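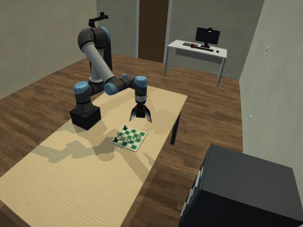 Hudport Robotics Club – chess arm project
Pre-run safety and inspection checklist, with comments
Filled in by: Cinzia Negri
Month: March
Covers: sim check, then the real arm in the Hinddale room

Mark OK, FIX or N/A. Write something next to every FIX. "See last time" is not a comment.

PART 1 – SIM, BEFORE ANYONE TOUCHES THE REAL ARM

1.1 Latest scene file loaded, not somebody's desktop copy – OK
Comment: Two copies again in the shared folder. Deleted the old one, if you wanted it say so this week.

1.2 Arm base fixed to table, no drift when sim is paused and restarted – OK

1.3 Board position matches tape marks on real table – FIX
Comment: Board is rotated in the sim, corners where the sides should be relative to the table. Fine if the real one is rotated too. Right now it isn't. Pick one and write it in the config. I don't care which.

1.4 Piece layout loaded is the short endgame, not full set – OK
Comment: Two black, five white. Keep it at this untill the grasp test passes. No full board before then, please stop asking.

1.5 Gripper starts open and empty, fingers down – OK

1.6 Start pose clear of all pieces – OK
Comment: Starts off to the side past the board. Good. Somebody had it starting over the middle last time and the first move swept three squares.

1.7 Elbow clears the vertical stand behind the arm through full base rotation – FIX
Comment: Not tested. Elbow is big and the stand is right behind it. Run the base through slow and log the closest distance. Do not guess this by eye, the view angle hides it.

1.8 Collision checking ON for table, stand, board – FIX
Comment: Table and board on. Stand was OFF. Turned on, needs a rerun of everything in 1.7.

1.9 Full test run, no dropped pieces – FIX
Comment: 2000 steps is the limit per move. Run stopped at 1183 with a piece tipped over on release. Opening the fingers too wide next to a neighbor piece I think – log is in the Vitale folder. Needs a narrower open setting near other pieces.

1.10 Sim log saved with name of whoever ran it – OK
Comment: mine

PART 2 – REAL ARM, POWER OFF

2.1 Base bolts tight – OK

2.2 Cables strapped, nothing hanging into the work area – FIX
Comment: One zip tie gone near the wrist. New ones in the Usemton box, top shelf.

2.3 Joint caps all on and seated – OK

2.4 Finger pads clean, no peeling – FIX
Comment: Left pad lifting at the corner. Replace before the grasp test or the test tells us nothing.

2.5 Table doesn't rock – OK
Comment: Leveled it again. Don't lean on it while it's running, I mean it.

2.6 Floor tape line visible all the way round – FIX
Comment: Worn off on the door side. Retape.

2.7 No drinks on the robot table – OK
Comment: Drinks go on the desk or outside.

PART 3 – REAL ARM, POWER ON

3.1 E-stop pressed and tested BEFORE first move – OK
Comment: Tested from both sides of the table. Cord is short on the far side, you have to reach. Extension ordered.

3.2 One person on e-stop, hands free, not also on the laptop – OK
Comment: Rule stays even if only two people show up. Then one runs it and one stops it, and the pieces get set up with the arm disabled.

3.3 Speed limit set to training mode – OK
Comment: 5 percent for first moves. Goes up only when I or a coach initial the sheet.

3.4 Everyone behind tape, long hair tied back, lanyards off – OK
Comment: Lanyards!! Had to ask twice.

3.5 Arm moves to start pose on its own and stops there – OK

3.6 Single pick and place, one pawn, empty board – N/A
Comment: Not run. Waiting on 2.4.

3.7 Payload test – N/A
Comment: Same. Use the 600 gram test weight, not a stapler.

3.8 Recovery after e-stop, arm does not jump on restart – FIX
Comment: Small twitch at the wrist on re-enable. Happened both times I tried. Nobody inside the tape on restart until this is explained.

PART 4 – SHUTDOWN

4.1 Arm parked, gripper open, power off at the wall – OK
4.2 Pieces counted back into the bag – OK
4.3 Laptop on charge – FIX
Comment: Charger missing. If it went home with you bring it back.

RESULT: Sim can continue. Real arm NOT cleared for picking.

To close before next session:
1.3 config – sim team
1.7 and 1.8 rerun – sim team, send me the number
1.9 open width – whoever wrote the release code
2.2, 2.4, 2.6 – build team, half an hour of work tops
3.8 – me, with a coach in the room
4.3 – you know who you are

Competition entry form asks for a signed copy of this with zero FIX on parts 2 and 3. We have one more meeting before it's due so please come on time, doors 4:30.

C. Negri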